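Refinishing a wood tabletop: oil or water-based poly?

Forum: Home Workshop > Finishing and Repair

marlowe_bench
Posts: 52

I have a solid wood table I'm getting ready to finish and I can't settle on a product. It's a light wood, and my wife and I both like it the way it is now, bare and pale. It will get daily use. We eat two meals a day on it, the kids do homework on it, and it gets wiped down with a damp cloth every night.

I've narrowed it down to three options:

Oltix hardwax oil, two coats
Imetti water-based polyurethane, satin, four coats
Plain oil-based poly from the hardware store

I've used oil-based poly on bookshelves before and it went on fine, but it turned them yellow within a year. I don't want that here. The top is sanded to 150 at the moment. What would you use, and how high would you sand?

tack_rag
Posts: 1,340

Water-based poly. With kids and a damp cloth every night you want a film on top. Four coats is right for a table. Sand to 180, wipe with a damp rag to raise the grain, let it dry, and knock it back lightly with 220. Then start your coats.

Cross oil-based off the list if you care about the color. It ambers on everything and it shows the most on light wood.

dunmore_jim

I'll disagree with the above. I had water-based poly on our kitchen table for six years. It looked great for three. Then it wore through in front of two of the chairs, and you can't fix a patch of poly so that it blends in. I had to take the whole top back to wood.

I put hardwax oil on it after that. When a spot gets dull I rub in a bit more oil, wait overnight and it's done. I've done this twice in four years and it takes me less time than mowing the lawn.

tack_rag

Six years on a kitchen table is not a failure. And if it wore through in three, I'd want to know how many coats you had on it.

dunmore_jim

Two.

tack_rag

Then that's why.

dunmore_jim

The can said two to three. I followed the can.

marlowe_bench

Thanks both. The Imetti can says three minimum for "horizontal surfaces", so I'd be going one over. Does hardwax oil change the color on light wood? The store had a sample board but it was walnut, which doesn't help me.

pepper_and_pine

It does, yes. It will look the way the wood looks when you wipe it with mineral spirits. Try that on the underside. If you don't like how it looks wet, you won't like it oiled.

Some brands sell a version with a little white pigment to cancel that out. It works, but it's easy to leave streaks. I did a desk with one and had to buff a 10 inch patch back out because I'd let too much sit.

Hüsnü Duman
Posts: 137

I finish tables for a living, mostly for restaurants, so I'll add what I see.

Both finishes work. The prep is where tables go wrong. Most of the complaints I get called out on are scratches from the sander that were there before the finish went on. You don't see them in bare wood under a ceiling light. You see them the minute the first coat hits. Take a lamp, set it down on the table so the light comes in sideways, and look across the top. Go over the whole thing that way before you open a can. Do it at night with the other lights off.

Don't skip grits either. If you are at 150 now, your next step is 180. For a film finish stop there or at 220. For hardwax oil I stop at 150 or 180. If you go finer the oil has less to hold on to and you get a weaker surface.
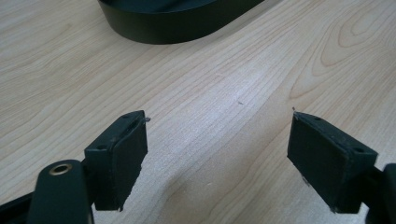
On which one to choose, I ask the customer one question, which is whether they will do upkeep. If the answer is yes I use oil. If they hesitate I use a water-based film, because an oiled table that never gets maintained looks worse at three years than a poly table does.

Also, the first month matters with oil. It feels dry the next day but it's still curing. No wet glasses left standing, and no damp cloth every night. Use a dry one.

marlowe_bench

That's useful. The lamp trick found a set of swirls near one end that I would have sworn were not there. I'm back to 120 on that section.

The question about upkeep is a fair one. I think I would do it. I'm less sure I'd remember to do it.

lowell_k

Has anyone here used Doltinora? It's a two-part water-based finish, you mix in a hardener. I put it on a counter last November and it's the toughest thing I've used. It stays clear too. The downside is you have to use up what you mix within a few hours, and it costs double.

tack_rag

I've used it on stair treads. It's good. I wouldn't suggest it for a first try at a tabletop. It dries fast and if you go back over an edge you'll see the lap mark forever.

lowell_k

I didn't have that problem but I was working in a cool garage. I could see it being tougher in a warm room. I used a foam roller and laid it off with a wide pad.

pepper_and_pine

Roller leaves tiny bubbles for me every time with water-based. I go with a synthetic brush, a good one, wet it with water first and shake it out. Long strokes, end to end, and don't touch it again.

dunmore_jim

Notice how none of this is a concern with oil. You wipe it on and wipe it off.

tack_rag

And then you hang up your oily rags outside so the house doesn't burn down.

dunmore_jim

Yes. Lay them flat outside or put them in a can of water. I do it every time. It's one extra step.

Hüsnü Duman

Please don't treat that one as a joke, for anyone reading who is new. A balled-up rag with oil finish on it can catch fire on its own, and it can happen hours after you've gone to bed. Spread flat, outdoors, single layer, until they are stiff. Same goes for the pads if you use a buffer, and for the sanding dust if you sand between coats of oil.

marlowe_bench

Noted. I have a metal can with a lid I can fill with water.

Next question. The underside. Do I need to finish it the same as the top? I've read that I do or the top will cup, and I've also read that it makes no difference.

tack_rag

I put one coat on the underside. It keeps it from feeling rough and it's easier to clean when the kids stick gum there.

haller_furniture

It makes less difference than people say. No finish stops moisture, it only slows it down. What keeps a top flat is dry lumber and fasteners that let it move. How is yours attached to the base? If somebody ran screws straight through the apron with no slot, I'd worry about that long before I worried about the underside.

marlowe_bench

Figure-eight fasteners. I put them in myself. There's some play in them.

haller_furniture

Then you're fine. Give it one coat underneath and move on.

pepper_and_pine

I'd still do two underneath. I had a top cup on me over one winter with bare wood on the bottom and four coats on top. Might have been the lumber, I can't prove it either way. It went mostly flat again by summer.

haller_furniture

If it came back by summer it was seasonal movement, and it would probably have moved some with two coats under it too. But it does no harm.

marlowe_bench

Update. I tried mineral spirits on the underside like pepper_and_pine said. It went darker than I expected, more like honey. My wife didn't like it. So plain hardwax oil is out, and I don't trust myself with the white version after hearing about the streaks.

I cut a test board from the leftover wood and put the Imetti on half of it. After two coats the color is close to bare. It looks a bit cold compared to the other half but we both prefer it to the honey.

Going with Imetti, four coats. What do I use between coats?

tack_rag

320 or a gray abrasive pad, by hand, light pressure. You want it dull all over. Vacuum, then wipe with a damp microfiber. Don't use steel wool with water-based. Bits of it stay behind and rust.

And don't use a regular tack cloth either, in spite of my user name. Some of them leave a residue that water-based doesn't like.

lowell_k

Check the recoat window on the can too. If you get the next coat on within the window some brands let you skip sanding. I sand anyway after the first coat since that's the one that raises grain.

dunmore_jim

I still think you'll wish you'd gone with oil in a few years, but if you don't like the color you don't like the color. Put the full four on. Keep what's left in the can and write the date on the lid.

marlowe_bench

Will do. One more thing, is it worth buying the Haque sanding block, the one with the cork face? The store had it by the register. I've been using a scrap of 2x4 with paper wrapped around it.

tack_rag

Glue a piece of cork or thin foam to your 2x4 and save the money. The soft face is what you want so the paper doesn't dig in at the edges.

haller_furniture

I have one. It's comfortable to hold. It does the same job as the scrap.

marlowe_bench

First coat went on Tuesday evening. Grain came up a little even though I'd wet it beforehand. It sanded off in a few minutes with the 320. Second coat is drying now. I have one run down the edge at the far end that I didn't catch in time.

tack_rag

Leave the run alone until it's hard. Give it a couple of days, then shave it down with a razor blade held upright, like a scraper. If you sand it while it's soft it'll gum up and tear.

marlowe_bench

Okay, leaving it alone. I'll wait on coat three until it's hard enough to scrape.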